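4. Desk Tenure and the Problem of the Good Spot

4.1 What counts as a claim

Most studies of shared offices begin with a floor plan. Ours began with an argument over a mug. At Illton, where desks are officially unassigned, a newcomer moved a mug from one desk to another, sat down, and spent the rest of the morning being treated as a burglar. The written policy was on the newcomer's side. Everyone else was on the mug's.

We use the term desk tenure for this gap between the rule and the feeling. A person has tenure when other people will walk past an open seat and take a worse one. Manríquez, the earlier of our two sites, had no written policy at all, and its tenure system ran more smoothly than Illton's. We do not claim that writing a policy causes trouble, although several of the people we interviewed were happy to claim it for us.

Claims took many forms. Jackets were weak and expired by lunch. Chargers were stronger, particularly if the cable had been threaded behind the desk at some cost to the owner's knees. A plant beat everything. One respondent at Manríquez had held a window seat through 2 changes of manager by means of a fern, which she described as "mostly dead, but it has seniority."

4.2 Surface and status

We had expected location to explain most of the preferences. It explained a good many of them: people like windows, dislike printers, and will say they have no opinion about sitting near the boss while moving steadily away from him. What we had not planned for was the strength of feeling about the desk itself. Respondents asked about noise gave answers about wood.

Illton had bought its furniture in two rounds. The first desks were wood, and the later ones, ordered from Rollus when money was tighter, were a pale gray that one respondent compared to oatmeal "without the ambition." The gray desks were newer, adjustable in height, and by any ordinary measure better for the back. They filled last. Odair Andrade, who had argued for buying them, sat at a wooden one throughout our visits and asked that we treat this as a coincidence. We have recorded it here as data.

The pattern held when the gray desks were moved to the window side in June. For a short while the light won. Then the old occupants drifted back to the wood, and the window seats went to people who arrived late and had no choice. When asked why, respondents talked about warmth, a word we had coded under heating until the second round of interviews, when it became clear that the thermostat was innocent. Figure 2 shows a desk of the favored kind.

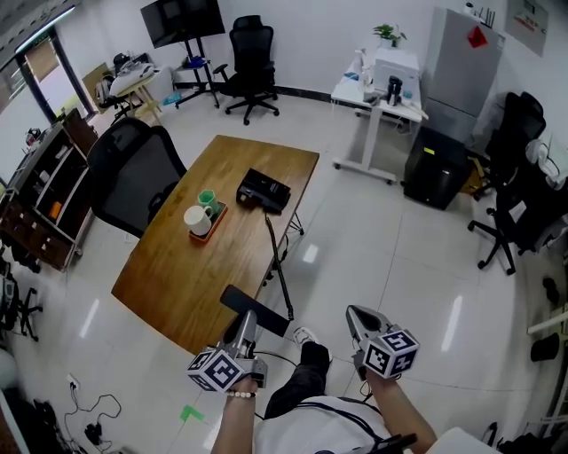

Figure 2. Wooden desk in an office with a tiled floor.

A reader may object that people simply like nice things. We accept this, with the small complaint that it does not predict much. The wooden desks were scratched, fixed in height, and in one case tilted enough to return a dropped pencil to its owner. Their users knew all this and reported it with some pride. Complaining about a desk seemed to be part of owning it, and we found no tenured respondent who had ever asked for a repair.

4.3 An attempt at fairness

Management at Illton tried to settle the matter with Imora, a booking tool that let staff reserve any desk for a day at a time. Within a short period, the people with tenure had learned to book their own desks the moment the calendar opened. The tool had been meant to abolish the old order – it gave the old order a receipt.

Leobardo Mendoza, who had been without a fixed seat since joining, told us he preferred things before. "I used to lose to a jacket," he said. "Now I lose to a jacket with a confirmation number." He had since bought a fern.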